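The Distow Letter

Kylie Ashby had been a solicitor for 22 years and no longer believed in letters that began "We take these matters extremely seriously." She read this one twice anyway, standing up, with her coat on.

It came from the Quinlan Housing Trust, and it concerned the flats at Distow, where every family called Grasso or Okoye or Rahman seemed to end up on the north side, with the damp, and every family called Smith looked out over the park. The Trust had looked into it. The Trust had found no pattern.

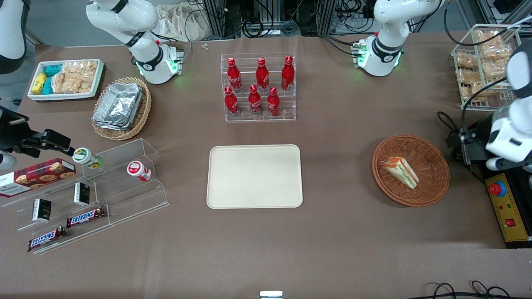
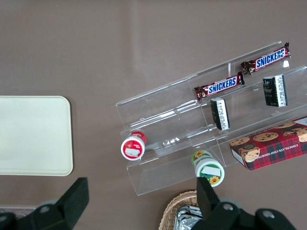 The brown table, from both cameras.

"No pattern," said Manuela Grasso, when Kylie rang her. "Did they come and look?"

"They did a review."

"So, no."

Manuela had kept a list. It was in a school exercise book, in green ink, and it went back to the April her mother was moved out of a dry flat and into a wet one for what the Trust had called operational reasons. She had knocked on 374 doors. Most people had answered, a few had shouted, and one man had kept her on the step for an hour talking about his knee. She wrote down the name, the flat, the side of the building and the state of the bathroom ceiling.

Kylie had not thought much of the list at first. She had seen lists before. People brought them in carrier bags, along with gas bills and photographs of mould, and they believed that a judge would only have to see it all laid out. Judges had seen mould. What they wanted was a document with somebody's initials on it, and the Trust was careful about initials.

Then the disclosure arrived from Hostholm, the firm that handled the lettings. There were 1,543 pages, scanned crooked and in no order, which was how you sent papers to a small office when you hoped it would give up. Kylie very nearly did. She read in the evenings with the heater on her feet, and somewhere past page 500 she found a column headed "Fit".

It had no explanation. Each applicant had a letter in it, A or B. She got out the exercise book and put it next to the page.

She went down the first sheet with a ruler. Then she made tea, distrusted herself, and went down it again.

"What does it say?" Manuela asked.

"It says B next to your mother."

"And what's B?"

"They'll tell us it's something dull. Parking, I expect."

"My mother never had a car."

"No," said Kylie. "Write that down."

The barrister, when they could get one, was cheerful and over an hour late. He called it promising, a word Kylie had heard applied to a good many cases that were now in boxes. He thought the Trust might settle. He thought there might be a statement with the word regret in it, somewhere near the end.

"I don't want regret," Manuela said. "I want her moved."

He wrote something on his pad. Kylie, who could read upside down, saw that it was the name of the café downstairs, Lukura, and the word "lunch".

She walked Manuela to the bus afterwards. It had started to rain, the thin sort that got in at the collar, and across the road the lights were coming on at Distow, the park side first.

"Do you think we'll win?" said Manuela.

Kylie looked for the bus. "I think they'll have to say what B means," she said — "out loud, in a room, with you sitting there."

Manuela put the exercise book inside her coat and did up the buttons.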